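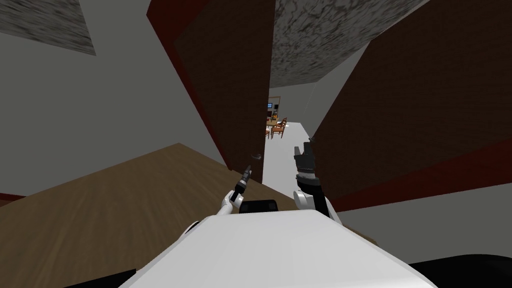

Dark brown panels with red edges.

01/12/2025

The letter came at lunch. Stilside is closing the second paint line and 76 of us are on the list. I am one of them. My last shift is at the end of January, then 2 weeks' pay for each full year, which in my case means less than I had hoped because the first spell on agency doesn't count.

Mahsa Kiani from the union read the terms out in the canteen. The work goes to Zekance, who quoted lower for the same railcar panels. She asked the plant manager by how much and he said he couldn't discuss it. Someone at the back asked if we could match it and he said the decision was made in the fall. So they had us on overtime all through October knowing that.

Finished the shift anyway. We still had primer mixed and you can't leave it sitting. Left at 3 and sat in the car for a bit before I drove home.

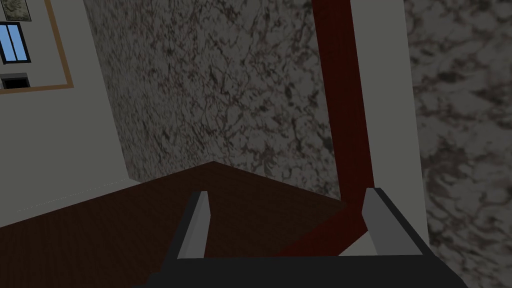

Wood surface, fine grain, gripper open.

Did the sums after supper. With the severance and what is in savings we can cover the mortgage until summer if the truck holds up. The gym can go, and the second phone. I would like to keep the kids' swimming.

The company says there are openings at Shirazi, across the river, for anyone with a spray ticket. Mine is good for another year. The catch is nights, and $168 a week less before tax. I wrote the number down and looked at it a while. Pusivo is supposed to be hiring too, but that is warehouse work and everyone on the line will apply.

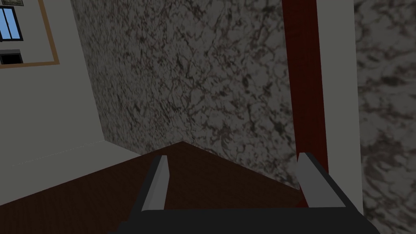

Reddish-brown, with the two light gray fingers in front.

Called Dad. He went through the same thing at the yard and said to get the reference in writing before the office people start leaving too. I will ask tomorrow. He also said not to sign anything yet – Mahsa said the same.

Need to find my training certificates. I think they are in the box with the tax papers.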